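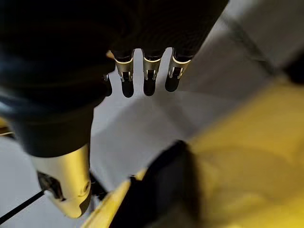

1/ Things I learned moving my grandmother's recipes out of a shoebox and into something the whole family can use
Usa Phuthong · 21 Dec 2023

2/ So my grandmother kept her recipes on whatever was closest to hand. Index cards, yes, but also pharmacy bags, the backs of church bulletins, and one electric bill from the year my uncle was born. When she moved in with my mom in Findham the shoebox came to me, and I've been meaning to do something about it ever since.

3/ I finally started in November. I figured it would take a weekend (ha!). There were 748 pieces of paper in that box and a good many of them had something on both sides.

4/ First thing I'd tell anybody: don't sort before you read. I made lovely piles – soups, cakes, pickles – and then found that half of the "soups" carried on over the page into a cake.

5/ Second thing: she had her own measurements. "The blue cup" comes up constantly. My aunt still has the blue cup, bless her, and we filled it with water and poured it into a regular measuring cup. A little short of a full cup, if you were wondering. My biscuits have been wrong for twenty years.

6/ "Butter the size of an egg" is a real measurement and I will defend it. "Flour until it looks right" I had to call her about. She said, well, until it looks right, sweetheart.

7/ Typing them all up took the longest, mostly my own doing, as I kept stopping to call people. Who is Dorothy, of Dorothy's Good Slaw? Three cousins gave me three different Dorothys. The slaw really is good, by the way. There's a spoonful of pickle juice in it.

8/ I kept her spelling. My brother wanted to clean it up and we went back and forth for most of an evening, but "zuchinni bred" is how she wrote it and that's how it's going in. I put the regular spelling in the index so folks can find it.

9/ For the binding I went with the little print shop over in Silenley. They charged me for 90 pages, spiral bound so it lies flat on the counter, and they were so patient with me changing the cover four times. Get the heavier paper if you can swing it. Mine has already met some gravy.

10/ Somebody asked yesterday how I picked what went in. If it had a stain on it, it went in! The clean cards were mostly things she'd copied out of magazines and never got around to making.

11/ There's one I still can't read. It's in pencil, on the back of a seed packet, and the only words I'm sure of are "Probert" and "slow oven." The Proberts lived across the road from her when my mom was small, so I've written to their daughter to see if she knows what it might be. Fingers crossed for a cobbler.

12/ The originals are in plastic sleeves now, back in a box (a nicer box). Grandma has her copy on the nightstand and has been marking corrections in it with a pen, so I guess there's going to be a second edition.

13/ If you want the slaw, just say so in the replies and I'll type it out tonight after supper. You'll need a cabbage, and a jar of pickles you've already made a good start on.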